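Clisier Open House, or how I spent a morning in other people's bedrooms

The leaflet promised "real homes, really lived in", and Clisier kept its word. For one morning in January the residents of the old hostel block threw open their rooms, and visitors could wander in, nod at the radiators and form opinions. Entry was free. The tea was not.

I started on the ground floor with Naomi Lukumay, who was handing out maps and had run out of the ones in English. She sent me up to room 154 and told me to mind the stairs, which deserved it. The rooms up there are the ones people queue for, and the only ones where anyone had been bold enough to leave the bed in charge.

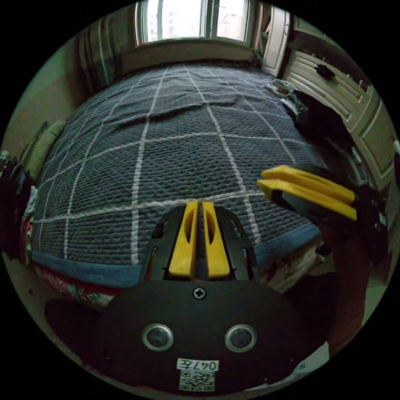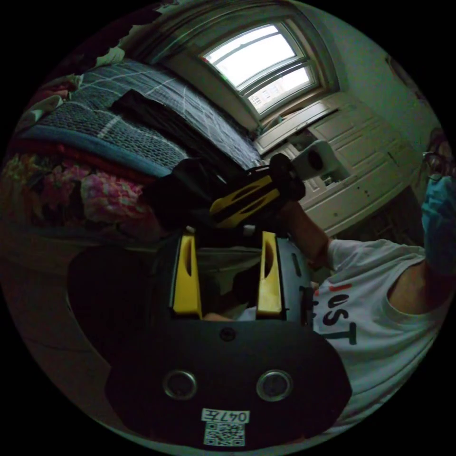
Beds are a serious matter at Clisier, and residents will discuss them for as long as you can stand up. The general view is that a bed is for sitting, sorting, folding and arguing on, with sleep fitted in later. I took against the idea until I saw the dark grey quilted spread with its grid of white stripes, wide enough to plan a small town on, and the heap of dark clothes beside it. I have the same heap at home, though mine has no louvred wardrobe so close by to reproach it.

Lihua Tang, who was showing people along the corridor, thought the quilting very practical and the curtains a matter of taste. She then walked us to room 302, where we admired a kettle.

The shop by the exit sells postcards of the building from its better side. I bought one, missed the 20 bus, and had another paid-for tea.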